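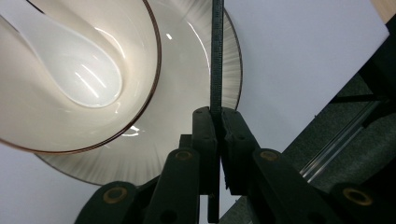
Linkage fingers, bowl and spoon.

Spent the day on the hand-held grippers. We have to pick between the Daltura and the Brulline fingers before the order goes in, and I wanted my own notes before Pak-hei writes his.

Bowl and spoon first. The glaze is the trouble. The spoon slides along the inside of the bowl as soon as a finger touches it from the side, and the wrist view has so many bright spots that the tracker keeps losing the rim. Dropped the exposure and it got better. Left it there.

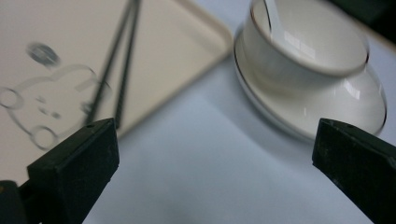
Qiuyue Fang
Test engineer, end effectors

Chopsticks are worse than the spoon. Opened wide, the fingers clear the tray edge fine, but coming down at a slant I push one stick into the other. Minttu says to come in flatter. Tried it her way and my elbow got tired, though the grip was better. The pads are scuffed already and I want to know how much of that is us.

Log stands at 827 grasps for the week, 539 of them on tableware. Threw out 22 for dropped frames on the left controller. Joni thinks it is the cable and I think it is the port.
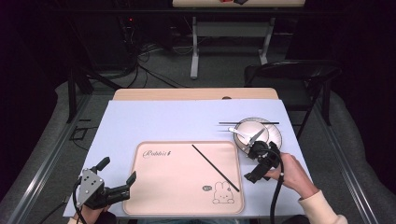
Last changed 25 Nov 2024

The head view is the one I trust for timing. Both hands are in it, and the tray and plate too. With one chopstick on the tray and the other across the plate I can tell which hand is late. Mine is the left.

Asked Kaisu for the 210 gram springs. She has one pair and wants them back. 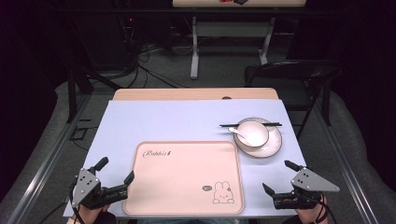

Chopsticks across the bowl, tray clear.

Ran the same layout with both sets of fingers. Daltura closes more evenly, Brulline is easier on my thumb. Still leaning Daltura. Tomorrow swap the left cable and port, one at a time, and redo the spoon.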